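Every database vendor promises that bulk find-and-replace is safe. I don't buy it, and after what Kustden did to our locality table in October, neither should you. The steps below are the ones I use for changing a lot of catalog records at once. They're slow on purpose. 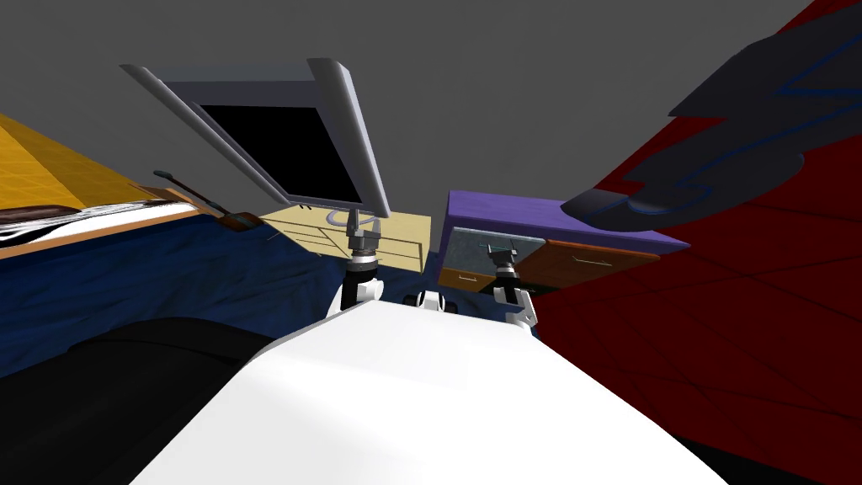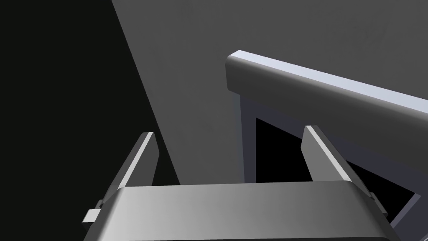
## Before you touch anything

1. Export the records you plan to change, with their record IDs, to a plain CSV. The built-in "undo" only covers your current session.
2. Open the CSV and sort by the field you're fixing. Our collector field had "F. Cárdenas," "Cárdenas, F." and "Fulgencio Cárdenas," and one of those belonged to a different man.
3. Write down the row count. Mine was 268.

## Run a small batch

Filter to 100 records or fewer. Pick messy ones, with blanks and accents in them. A test on clean records proves very little.

Under **Tools > Batch Update**, choose the field, paste in the new value, and turn OFF "Match similar." It's on by default, and I've never gotten a straight answer about what counts as similar.

Click **Preview**. The preview shows only the first page of matches, whatever the manual says, so check the total at the bottom against the number you wrote down. If they differ, cancel.

## Check it outside the program

Export the same records again and compare the two files:

 diff before.csv after.csv | less

Only your field and the "last modified" column should differ. Xóchitl Pacheco found a batch where the accents had been stripped out of the determiner names too. The program's own log said "0 errors."

## Then the rest

Go up to 600 at a time. The stated limit is 3000, but past 600 ours timed out and left the job half done, with no record of where it stopped.

Keep the before file. I hang on to mine until the next full backup has been restored on a test machine and opened.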